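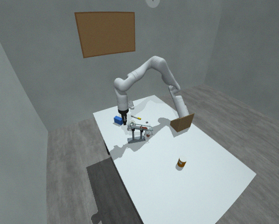
Section 4. Building Your First Virtual Bench

By now you have Merunis installed and the license check is green. Good! This is where it starts to get fun. In this section you will load a room, put an arm on a table, add a few things for it to pick up, and run a first approach move. Set aside 40 minutes the first time through. After that you'll do it over coffee.

You don't need a real arm for any of this. If you do own the Lindqvist arm, leave it powered down until Section 7.

4.1 Load the room

1. Open Merunis and choose File > New Bench.
2. Pick Small Room, Gray from the list. It comes with a plank floor, plain walls and one ceiling light.
3. Click Add Table and choose Wide White.
4. Press F to fit the view, then save the bench under a name you'll recognize later.

Note: The wall board and the low dark bench beside the table are part of the room file. They are solid to the physics engine, so an arm that swings too far will collide with them. You can hide them from view, but hiding does not remove the collision shape. Use Delete for that.

4.2 Place the arm

1. In the Parts panel, open Arms and drag the white arm to the right-hand side of the table.
2. Turn on Snap to Surface. The base should settle flush with the tabletop.
3. Open Tools and drag the black gripper onto the wrist. You'll hear a click when it attaches.
4. Choose Pose > Arch. The arm rises from its base, reaches over to the left and points the gripper straight down.

Arch is a lovely pose to start from. It leaves plenty of clearance under the forearm, and almost every top-down grasp is a short move away from it.

CAUTION: Never send a pose from the simulator to a real arm with Live Link turned on unless you have checked the joint limits in Section 7. The simulated arm will happily jump between poses at full speed.

4.3 Add objects

The Dindholm object pack has 487 models in it, and yes, you will want to use all of them. Start small.

1. Open Objects > Dindholm > Starter Mix.
2. Drag the blue box to the back left of the table, just to the left of the gripper.
3. Add the yellow-handled tool a little to the right of the box. Leave it lying on the diagonal. A tool at an angle makes the grasp planner work a bit, and you'll learn more from it.
4. Add the small gray piece farther to the right, with clear space on all sides.
5. Place the gray stand in front of these.
6. Put the amber jar by itself toward the near side, on the right half of the table.
7. Stand the cardboard panel near the base of the arm, tilted.

Note: The stand has thin rods, and thin parts are where physics engines get nervous. If it shakes or creeps across the table, select it and raise Contact Steps to 70. It will sit still.

Tip: The panel is great for testing occlusion. Orbit the view and see how much of the lower arm disappears behind it — then try the same thing with the jar.

4.4 Run an approach

1. Select the blue box and click Set as Target.
2. Click Plan. A thin line shows the path of the gripper.
3. Check that the line clears the stand. If it doesn't, drag the middle handle upward and click Plan again.
4. Click Play.

The first run stops above the box with the fingers open. Closing the fingers is a separate step, covered in 4.5, so don't worry if nothing gets picked up yet.

If Plan fails with "No path found," the target is usually out of reach or too close to something else. Move it toward the arm and try again. If the message says "Start pose in collision," the arm is touching an object before it moves. Go back to Pose > Arch and slide the panel away from the base.

4.5 Close and lift

1. With the gripper above the target, click Descend.
2. Click Close. Grip force is set to 7 by default, on a scale that is explained in the Plunivitz gripper appendix. Leave it alone for the box.
3. Click Lift.

Watch the shadow under the box as you do this. When it separates from the box, you have a lift!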